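Section 7. Handing table setup to the Skeltus station

Before the Skeltus station takes over cutlery and chopsticks, staff at the Lodholm kitchen do the task by hand with the grippers for 8 shifts. The settings from those shifts go into the station's work list.

1. Sign in under your own name. Shared sign-ins were closed on March 23, 2022.
2. Put the holder on the table before you pick up a gripper.
3. Close the jaws slowly on one chopstick and hold it upright. Stop if it tilts.
4. Return it to the holder and open the jaws fully.
5. Repeat for 11 minutes, then change over with your partner.
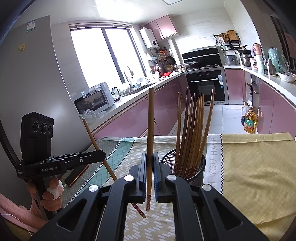

Note: The changeover counts as working time — enter it under code 2. Breaks stay as they were.

CAUTION: Keep fingers, loose sleeves and threads away from the jaws. Report a sore wrist to the shift lead the same day.

7.1 After the changeover

Once the station is running, the early setup shift starts an hour later. Nobody's weekly hours are cut. Staff who did setup move to plating or to station checks, and training for the checks takes over two days. Refilling holders, changing tablecloths and sorting out damaged chopsticks remain manual jobs.

If the station stops, press Hold, set the tables by hand and write the time in the Burnach log. Do not restart it during service.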